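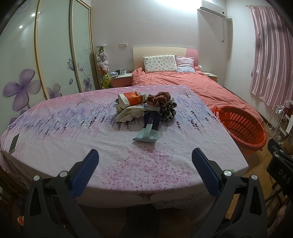

By Nadiia Demchenko, product support, Tokska
Last revised in March

Tokska Hand Unit: Frequently Asked Questions

The answers on this page apply to the second-generation Hand Unit and the Zernora upload software supplied with it. First-generation owners should use the PDF manual.

What is the Hand Unit?

A two-finger gripper held and operated by a person, with a wide-angle camera mounted behind the jaws. The operator does an ordinary task through the gripper and the unit records it. The recordings are used to train arm policies for household work such as sorting laundry, clearing tables and making beds.

Do I need a robot arm to use it?

No. Recording requires the Hand Unit, a charged battery and a memory card. An arm is needed only at the stage where a trained policy is run. The finger set fits our own wrist plate and, with the adapter, the Polishchuk parallel gripper.

What are the blue pads on the fingers?

Ribbed grip pads, one on the inner tip of each finger. They are a wear part. Replace a pad when the ribs are flat at the tip or when a single layer of thin cloth slides under normal trigger pressure. Pads are sold in packs of 6.

Can the pads pick up clothing?

Yes, within limits. Knits, denim and cotton sheeting can be picked up from a flat surface if the operator pinches a fold. A cloth lying fully flat is harder. Approach at a low angle, push lightly to raise a ridge, then close. Slick linings and wet fabric are outside the rated use.

Does the work surface have to be plain?

No. Patterned tablecloths are acceptable, including floral prints with garments in similar tones on top. A patterned surface is worth including if the finished policy will run in real homes. Avoid clear glass and mirror tops, where tracking drops out.

Will a mirror or glossy wardrobe cause problems?

Usually not, if it stays in the background. Ceiling lights reflected in a glossy door panel show up as bright spots and the tracker ignores most of them. Problems start when a reflective surface fills more than half of the view. Turn so that the bed, a curtain or a matte wall takes up part of the background.

How much of the room does the camera record?

Most of what is in front of the operator. With the unit held over a table in a bedroom, expect the recording to include the bed, nightstands, wardrobe and upper walls as well as the task. Straight lines near the borders will look curved. Zernora corrects this during processing, so do not correct it yourself before upload.

Do I have to tidy the room first?

No. Remove papers, screens and photographs that show personal information. Phones may stay on the table if the screen is off. Everything else can be left as it is.

Why are the fingers always in view?

The software reads jaw opening from the fingers themselves. Do not tape over them, paint them or crop them out. If a finger has been removed for cleaning, tighten its screws fully before the next session. A loose finger shifts the reading and the session will be rejected.

How heavy is the unit?

455 grams with battery, 427 grams without the wrist strap. Most operators work in 20-minute blocks.

How long does one charge last?

Some 309 minutes of standby. Continuous recording shortens this considerably, and the status light turns amber when the battery should be changed. The battery can be swapped without ending the session if the new one is in place before the light goes out.

What is included in the Bredstead service plan?

Calibration, pad replacement and review of uploaded sessions. Units go to the Bredstead workshop in the original case. Units received by noon on Monday are returned the same week. The plan does not cover drops, liquid damage or third-party fingers.

My upload was rejected with "jaw not found." What now?

Check the lens first. A fingerprint on the glass is the most frequent cause. Then open and close the jaws fully three times at the start of the next recording. If the message returns, send the session number to support and do not delete the original file.

Can I return an opened kit?

Yes, within 30 days, with all parts and both pads. Used pads are charged at the price of a replacement pack.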